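Ticket: Handover episodes fail the sync check on the right wrist stream
Project: Gasis
Station: Ochoa
Component: Zundalar recorder, export step
Opened by: Irja Juntunen
Opened: 2023-03-08
Priority: High
Status: Resolved

Summary

Handover episodes recorded at Ochoa are being rejected at export. The recorder doesn't report any error while recording. The export step then fails the episode with "stream offset above limit, wrist_right". Pick and place episodes from the same station go through fine.

We owe 400 accepted handover episodes for this round. 199 are accepted so far. Everything I recorded this morning was rejected except the first few.

What I expected

An episode that looks normal during recording, with all camera streams present and no dropped frame warning, should export.

What happens

Recording starts and stops normally. The preview shows all streams. At export, the right wrist stream is 40 ms behind the joint positions. The limit is one frame. The left wrist and head streams are inside the limit every time.

Steps to reproduce

1. Start the recorder with the handover profile.
2. Home both arms.
3. Record a handover with the flat blue item. One arm holds it, the other comes in and takes it, and the first arm opens and backs off.
4. Stop the episode and mark it as success.
5. Run export on the episode.

The first two or three episodes after a restart pass. After that they fail until the recorder is restarted again.

Already tried

Restarted the recorder. Helps for a few episodes.
Restarted the station PC. Same result as restarting the recorder.
Swapped the USB cable on the right wrist camera. No change.
Moved the right wrist camera to a different port. No change.
Lowered the head camera to half resolution. No change, so I put it back.
Recorded with the arms standing still. All of those passed, however long I left it running. I don't know if that means anything.
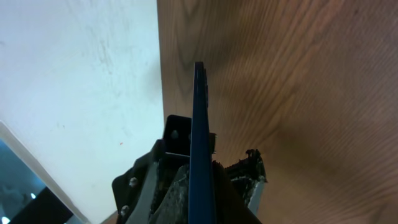
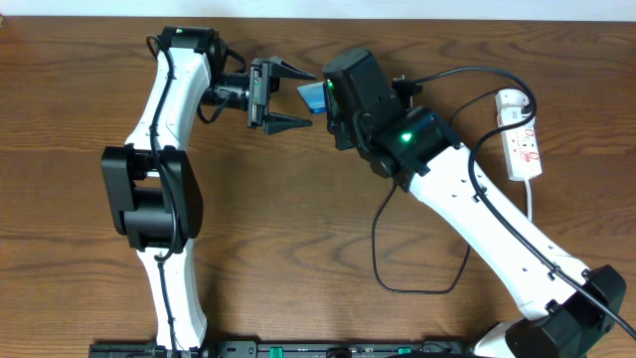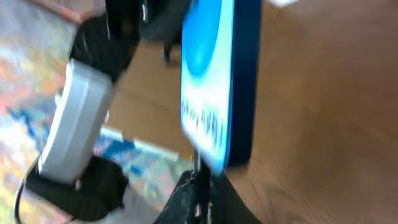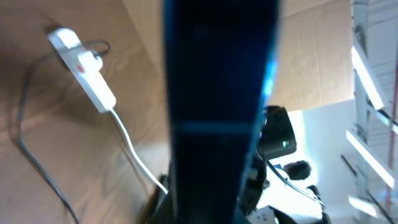 Since the still episodes pass, I suspected the teleop side first and recorded a set with the right arm moving and nothing in the gripper. Those failed too. Then I moved only the left arm and kept the right one parked. Those passed. So it follows movement of the right arm and has nothing to do with the item or the grasp.

Please tell me if I should keep recording. I can restart after every second episode, but it takes longer than the episodes do.

Irja

Reply from support desk, Wuralico

Thanks for the write-up. Please stop recording handovers on that station for now, or record only the ones you need to answer the questions below.

1. Which recorder version is the station on? It is in the first line of the log.
2. In the handover profile, is exposure for wrist_right set to auto or fixed?
3. Can you send the recorder log from one passing episode and one failing episode, both from the same session?
4. Are the rejected episodes still on disk? Please don't clear them.

Reply from Irja Juntunen

1. It's the February build, same as the other stations. Log is attached.
2. Auto on the right wrist. Fixed on the left wrist and on the head. I didn't set it up that way and I don't know when it changed.
3. Attached. Passing one is the second episode after a restart, failing one is the fifth.
4. Yes, they are all there. I moved them to a folder called held_sync so they don't get mixed up with the accepted ones. Nothing has been deleted.

Also, the left side profile has a line "buffer = latest" and the right side has no buffer line at all. I compared the two files side by side and that and the exposure are the only differences apart from the serial numbers.

Reply from support desk, Wuralico

The missing buffer line is the main problem. Without it the recorder falls back to a queue. If the camera stalls for a moment, the frames behind it wait in the queue and get their time stamp when they are read out. The stream never catches up, so every episode after the first stall is late by the same amount. A restart empties the queue, which matches what you see.

The stall comes from auto exposure. When the right arm turns from the table toward something much brighter, the camera changes its frame interval. With the arm parked the light doesn't change, so the stall never happens. That also explains the still episodes.

Please do the following, in this order:

Stop the recorder.
In the handover profile, under wrist_right, add the line buffer = latest.
Set exposure for wrist_right to fixed. Start with the value from the left wrist.
Start the recorder and check the log. It should say "fixed, latest" for both wrist streams.
Move the right arm through the full handover range by hand control and watch the preview. If the table side is too dark to see the fingertips, raise the value a step and repeat.
Record ten handovers without restarting and export all of them.

Fixed exposure will wash out the bright side of the room in some frames. That is acceptable for this set. The fingers and the item need to be readable at the moment of transfer, and the background can be lost.

Reply from Irja Juntunen

Done. Log says "fixed, latest" on both. I had to go up two steps on exposure before I could see the inside of the fingers properly over the dark part of the table.

Ten recorded, ten exported, no restart. Offset on the right wrist is under one frame in all of them.

Two questions.

First, motion blur. When I pull the arm back quickly after the transfer, the wrist frames smear badly. They pass the sync check. Do you want them or should I mark them as bad?

Second, what about the ones in held_sync? If the offset is the same in every frame of an episode, can it be corrected, or do I record them all again?

Reply from support desk, Wuralico

Blur: keep them if the smear is only during the retreat. Mark the episode as bad if the wrist view is blurred from first contact until the giving arm has opened. Fixed exposure at a higher value will add some blur, so please slow down a little on the approach. The retreat can stay at your normal speed. We'd like some variation there anyway.

Held episodes: they can be corrected if the stall happened before the episode started. If it happened partway through, the offset changes in the middle and the episode can't be used. There is a check for this in the export tool:

export --check-offset held_sync

It lists each episode as "constant" or "changing". For the constant ones, run export again with --shift wrist_right. Leave the changing ones where they are and we will remove them from the project list on our side.

Please don't shift anything that was already accepted.

Reply from Irja Juntunen

Ran the check. Most are constant. The changing ones are nearly all the third or fourth episode after a restart, so that fits with what you said about the stall.

I shifted the constant ones and exported them. All accepted. I opened several and stepped through the frames around the transfer, comparing gripper width in the joint data with the fingers in the wrist view. They line up now.

One thing for the tool: --shift prints nothing when it finishes. I ran it twice on the first episode because I thought it hadn't worked. I restored that one from the original before exporting, so the accepted copy has been shifted once only.

I also checked the pick and place profile. It has auto exposure on the right wrist as well, but the buffer line is there, so it hasn't been failing. Left it alone.

Reply from support desk, Wuralico

Good catch on the double shift. We've logged a request for a confirmation message and for a guard that refuses a second shift on the same stream.

Please set the pick and place profile to fixed as well before your next session, so the two sets match. The frame limit for that profile is 2,000 per episode and fixed exposure won't affect it.

The default profile for new stations has been corrected. Existing stations need the buffer line added by hand until the next build.

Reply from Irja Juntunen

Pick and place profile changed and tested. Recording handovers again at Ochoa. You can close this.

Resolution

Cause: missing buffer setting on wrist_right in the handover profile, together with auto exposure on the same camera.
Fix: buffer = latest, exposure fixed. Held episodes with a constant offset shifted and exported. Held episodes with a changing offset excluded.
Follow-up: confirmation message and repeat guard for --shift, tracked separately.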